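4.3 Fitting the Srour protected weapons cupola

The cupola ships as a single assembly on a transit ring. Two people and an overhead hoist rated to at least 1000 kg are required. Read section 4.1 before lifting.

CAUTION: Chock all wheels and isolate the vehicle batteries at the master switch. The turret drive can energize without warning if the slip ring is connected while power is on.

1. Remove the roof blanking plate (23 bolts). Keep the bolts and washers together in a bucket or similar container; they are reused in step 5. 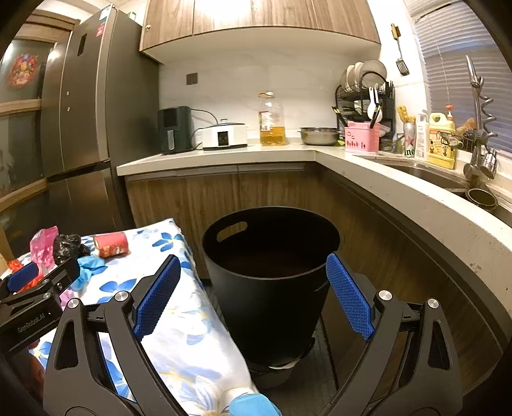 2. Clean the roof ring with solvent and a lint-free cloth. Check the sealing face for burrs.

3. Fit the Mokasholm gasket dry, with the moulded tab facing forward. Do not apply sealant.

4. Lower the cupola to 25 mm above the ring and align the witness marks. Feed the harness through the centre port by hand – never let it hang under load.

5. Seat the cupola, then tighten the bolts in a star pattern to 300 N·m in three passes.

NOTE: Vehicles from the Hirncombe line have a thicker roof plate and need the long bolt kit. Unpack the kit and check it against the packing list before starting.

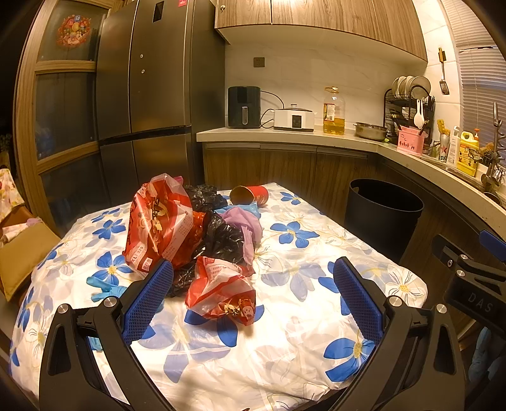

Short bolts will reach torque on the thicker plate but do not give full thread engagement. Discard any bolt with damaged threads.

6. Connect the slip ring, restore power and traverse the cupola by hand crank through one full turn. Record the result on the fitting sheet.

Section approved: Elias Akl, vehicle integration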